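Paid participants for hand-worn demonstration recording - Drarkley manipulation study
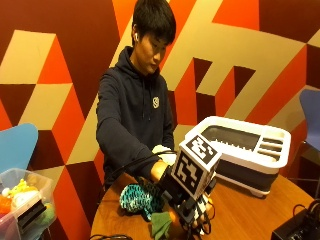 Tabletop station with the hand-mounted sensor rig and marker cube.

Ponach is recruiting 34 participants to record manual tasks for robot learning. Participants wear a sensor rig on the hand and move household items and soft toys on a tabletop. Hand pose is tracked from printed markers and finger sensors, then mapped to the Lagman two-finger arm for policy training. No robot is operated during the session.

Sessions run 90 minutes, including fitting and calibration. Each participant attends four sessions at the Fleston site in May. Start times are 9:00 a.m. and 1:30 p.m.

Requirements:
Age 18 or over
Full use of both hands, no current wrist or finger injury
No known skin reaction to straps or adhesive
Able to stand for the length of a session, with breaks

Prior robotics experience is not needed. Left-handed applicants are welcome - state handedness when applying.

Payment is $595 on completion of all sessions, prorated for early withdrawal. Video and motion data are stored under a participant number.

To apply, send your age, handedness and available start times to Lovely Dizon, study coordinator, through the Ponach contact form, subject line "Drarkley".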